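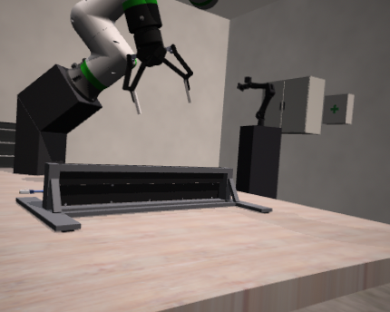 Wovix Planner: Frequently Asked Questions
Last updated December 17, 2023

We maintain the open-source tools around Wovix, a motion planner for single-arm cells. Most of the mail we get starts with something a person read on a vendor page, so a good part of this FAQ is us saying no.

Does it plan around cables?
Barely. Wovix treats a cable as a chain of short capsules and checks the arm against them. It does not predict where the cable will go once the gripper has hold of it. If you ask for a path that drags the free end across the table, you will get a path, and the cable will do whatever your simulator says it does. Your real cable may have other ideas.

The Grukport release notes say cable routing is "solved." Is it?
We have run Grukport on our cable tasks and would not use that word. It did well when the cable started straight and the fixture was where the scene file said it was. Turn the fixture on the table by 7 degrees and the results got a lot worse. The notes don't mention how the fixture was placed in their tests. We asked, and are still waiting.

Why do you test in simulation if you don't trust it?
It catches dumb mistakes cheaply. Elbow through the wall cabinet, joint limits typed in the wrong unit, a gripper that opens when it should close. We trust it for that. We don't trust it for contact, for friction, or for anything thin and bendy.

What is in the cable test scene?
A white arm with a two-finger gripper, a wooden table, a gray fixture on the table and a blue cable. The walls have a few things hung on them so that the collision checker has something to think about. You can load your own room in its place, though please check the scale first. Half the "planner hangs" reports we get are rooms exported in millimeters.
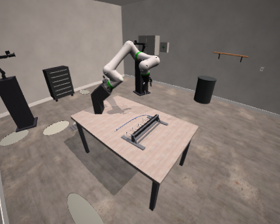 A reader wrote in to say that this whole approach is backward. In the reader's view, checking a cable as a chain of capsules gives people false comfort, and we should either model the bending properly or drop cables from the planner and say so on the front page. The same message said that a learned policy would beat any planner on this job by next January.

What do you say to that?
The first half is fair. Capsules do make the collision report look more certain than it is, and as of this release the report prints a warning whenever a cable is in the scene. On the second half, we'll wait and see. The learned policies we have tried looked great on the layouts they were trained on.

Can I use the perception module to find the cable?
You can try. It takes a depth image and returns a centerline. Where the cable passes over the pins on the fixture it tends to jump from one side to the other, and we have no good fix. Setting smooth_window to 13 hides the jump in the plot – which is a different thing from removing it.

Is Skjelbred support finished?
No. The Skjelbred driver reads joint states and sends trajectories. It doesn't handle a stop in the middle of a move, so after a stop you have to restart the node by hand. Do not run it near people on the strength of our README.

Drelberg claims planning times under 3 milliseconds. Why is yours slower?
Ask what they timed. Our number includes loading the scene, checking the start pose and smoothing the path. Theirs may or may not. We couldn't find the test script, only the bar chart.

How many random seeds should I run before I believe a result?
More than one, please. We use 6 for a quick check and don't publish from that. If your success rate swings from seed to seed, report the swing.

Where do I send bugs?
Use the issue tracker. Attach the scene file, the seed and the log. A video with no log goes to the bottom of the pile.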